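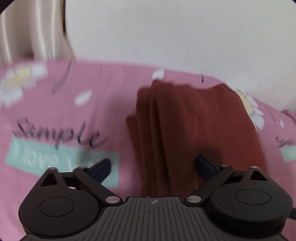
Lorcan Doherty wrote in after the last piece to say that selling used books by mail is a storage problem with some reading attached, and that I should go ask Senan Mac Mathúna if I didn't believe him. So I asked. Phone call, bad line, a bit over an hour.

Mac Mathúna runs Surdu Books out of two rooms in Duvcombe. No storefront. He had one until May, then gave up the lease. "I was paying for a window," he says. "People looked in the window and went to get lunch."

He has 2609 titles listed right now. More in boxes. Mostly travel, old cookbooks, a lot of chess for some reason. "I bought one chess collection and word got out. Now every time a chess player dies I get the call."

What sells? Not what he likes. Regional cookbooks, the spiral bound church kind, stains and all. "The stains help. I used to write 'clean copy' like it was a good thing, and then a lady in Zustau asked me did I have a dirtier one." He sent her a chili-splattered one for 3 dollars more. She's ordered four times.

Shipping is the part he wants to talk about. Talked about it for twenty minutes. He wraps everything in brown paper first, then cardboard, then tape on all the corners. Hates padded mailers. "A padded mailer is a bag. You're putting a book in a bag and throwing it down a flight of stairs." Rates went up again and he ate it on the small orders, which he says he can't keep doing thru the winter.

I asked about pricing. He looks at what others ask, then ignores the top and the bottom. A first edition he was proud of sat at 97 dollars for two years. Dropped it to 60, sold by dinner. "To a dealer, so I guess I was wrong twice."

Help? His nephew on Saturdays, sort of. And Maslow, the cat, who is not allowed in the stock room and is always in the stock room.

He gets around 27 orders in a good week. Enough, he says, if the car holds up. Would he go back to a store? Long pause, or the line dropped, hard to tell. "I miss people picking up teh wrong book. Online they search for the one they want and they buy it and they're gone."

Catalog goes out by regular mail too, if you write and ask. He'd rather you wrote.

September 3, 2020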